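Van Beek Wool & Linen Wash
Unscented, 5 oz. concentrate

Home > Laundry Room > Washes and Soaps > Gentle Washes

In stock. Ships from our Plultbridge storeroom.

If you have ever pulled a favorite sweater out of the machine and found that it would now fit a large doll, you already know why we make this wash. It's a mild, slightly thick liquid soap for the clothes you would rather not replace, and it has been the quiet best seller of our laundry shelf for as long as we've had a laundry shelf. Anouk Jansen, who started the shop and still answers a good share of the letters, first mixed it in her kitchen in Kutirdale for a cardigan her aunt had knitted. The cardigan is still with us, a bit thin at the elbows now, and she wears it in the storeroom from November until the heating catches up.

We call it a wool and linen wash, and those are the two things it was made for, but our customers have never paid much attention to that. They use it on cotton, on baby blankets, on curtains, on swimsuits, and in one long and happy letter we got last winter, on a whole set of choir robes. All of that is fine with us! What we ask is that you keep it away from leather and suede, and that you check the care label on silk before you begin. Some silks don't care for water at all, no matter what you put in it.

What it does

Regular detergent is made to attack stains, and it does that job well, but it can be hard on fibers that have a natural oil in them. Wool comes out feeling dry and squeaky. Linen goes stiff as a board. Our wash has a plant-based soap and a little lanolin, so it lifts ordinary wear (skin, dust, a bit of cooking smell) and leaves the cloth with some give in it. There is no bleach in it, no brightener, and no dye, and the unscented one really is unscented. If you like a scent, have a look at Rakovia, our cedar and bay version, which comes in the same bottle with a green cap.

How to use it by hand

Fill a basin or a clean sink with cool water, add one capful, and swish it around with your hand before the clothes go in. Press the garment under until it is wet all the way through. Leave it for ten minutes or so and go have your coffee. Then squeeze it gently a few times, let the water out, and rinse until the water looks clear. Please don't wring. Roll the piece up in a dry towel and lean on it with your forearms, which is oddly satisfying, and then lay it out flat and tug it back into shape while it's damp.

Collars and plackets deserve an extra minute. Put a single drop on your fingertip and work it along the inside of the neckband before the garment goes into the basin. Go easy around buttons and striped trim, and button the shirt up first so the front stays straight.

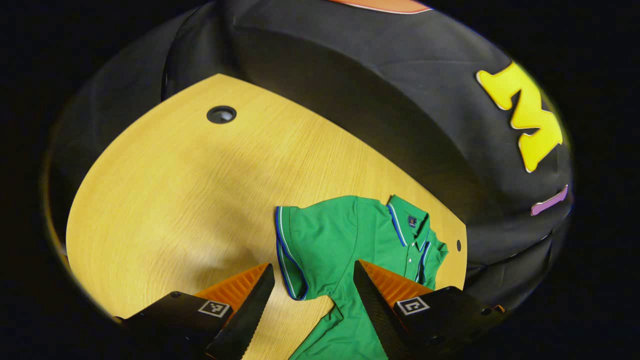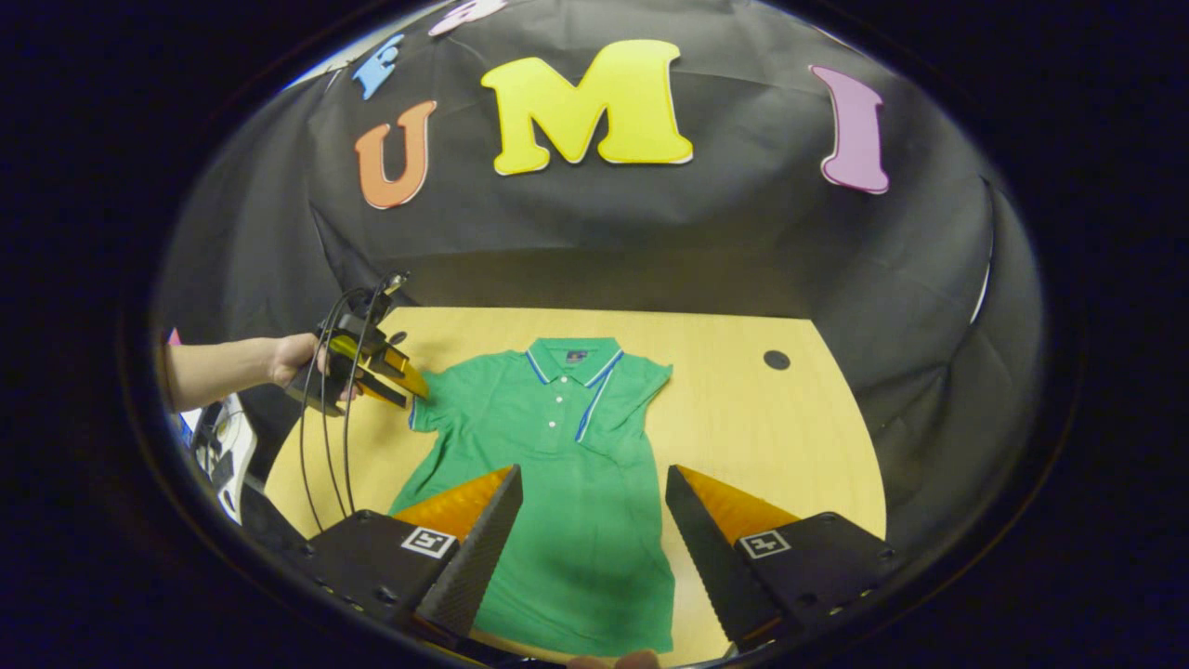

How to use it in the machine

Choose the gentlest cycle you have, with cool water and a slow spin. One capful is enough for a small load and two will do for a full one. Pour it into the drawer if your machine has one, or straight into the drum if it doesn't. A front loader will make very little foam and a top loader a bit more. Turn sweaters inside out, and put anything with a hook or a zipper in a mesh bag so it can't chew on its neighbors. If you are washing a dark piece for the first time, give it a load to itself.

We would skip the fabric softener. It coats the fibers, and on linen especially you end up with a cloth that doesn't soak up water the way it should. A customer who runs a small guesthouse told us she had been softening her linen hand towels for years and couldn't understand why her guests kept asking for paper ones. Two washes without the softener and the towels were back to doing their job.

Drying and putting away

Flat is best for knits. Linen can go on the line, and if you take it down while there's still some damp left in it, the ironing is half the work. Keep wool out of strong sun and well away from radiators. When everything is good and dry, fold your knits and give them a shelf or a drawer; hangers leave those funny little points at the shoulders, and they take forever to come out.

Moths like a dirty sweater much more than a clean one, so the best thing you can do in spring is wash everything woolen before it goes into storage. Our cedar blocks help too (you'll find them on the same page as the clothes brushes), but they can't make up for a sweater that went into the trunk with soup on the cuff.

The bottle and the refill

The wash comes in a brown glass bottle with a measuring cap. Glass is heavier to ship, we know, and every so often somebody writes to ask us about plastic. We've tried it and we went back. The glass pours better, it sits nicely by the sink, and you can fill it again and again from the refill pouch. Do rinse the cap once in a while, as the soap can dry in the threads and make it stubborn. If that has already happened, stand the bottle upside down in a bowl of warm water for a few minutes with the cap on.

In a cold room the liquid may turn cloudy. Bring it somewhere warmer, tip it back and forth a few times, and it will clear. It's just as good cloudy, only slower to pour.

Details

Size: 5 oz. bottle
Item number: 277
Refill pouch: item number 154, sold separately
Scent: none
Suitable for: wool, linen, cotton, cashmere, most synthetics
Not suitable for: leather, suede, anything marked dry clean only
Contains lanolin
Keep out of reach of children

Questions we get a lot

Can I use it on a down jacket?
Yes, in the machine with one capful, and then run an extra rinse. Drying down takes patience, so set aside most of a day and shake the jacket out now and then.

Will it take out a wine stain?
Perhaps a fresh one. For anything that has had time to settle in, you'll want our stain bar first and this wash afterward.

Is it all right for baby clothes?
Many of our customers use it for exactly that. If your little one has a wool allergy, please remember the lanolin and choose our plain soap flakes.

My sweater has already shrunk. Is there any hope?
A little, sometimes. Soak it in cool water with two capfuls for half an hour, roll it in a towel, and stretch it very slowly by hand, a bit at a time, pinning it out flat as you go. We can't promise you the old sleeves back, but it's worth an evening.

Do you sell it to shops?
We do, by the case. Write to the storeroom and ask for the trade list. Shops ordering 200 bottles or more a year get free shipping and a small wooden display stand.

Returns

If it doesn't suit you, send back whatever is left in the bottle and we'll refund you or swap it for something else from the laundry shelf. Put a note in the box telling us what you washed and how it came out. Anouk reads them all, usually with her lunch.

You may also like: Rakovia Cedar & Bay Wash, Stain Bar, Soap Flakes, Mesh Wash Bag (small and large), Horsehair Clothes Brush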